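Groundwater Monitoring, Veltberg Catchment
Progress report to the Gestau Fund, October
Prepared by Maite Aguirre

Field crews took 1,052 water level readings this period from 58 wells. Two wells at Gough could not be sampled.

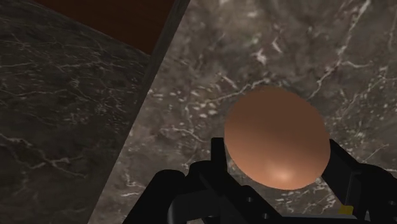
Are the missing Gough readings likely to change the annual totals?
The effect should be small. Both wells sit close to others with complete records, and the gaps will be filled from those.

Nitrate samples numbered 162. Lab results for the lower catchment are complete; those for the Gruson side are due next month.
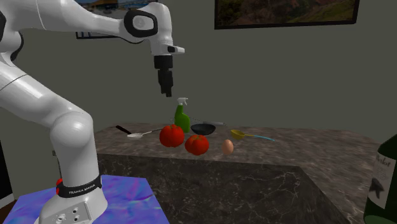
Once they arrive, the nitrate map will be redrawn and sent with the draft tables. Spending is within budget, apart from a small overrun on lab fees. Replacement loggers for Gough are on order.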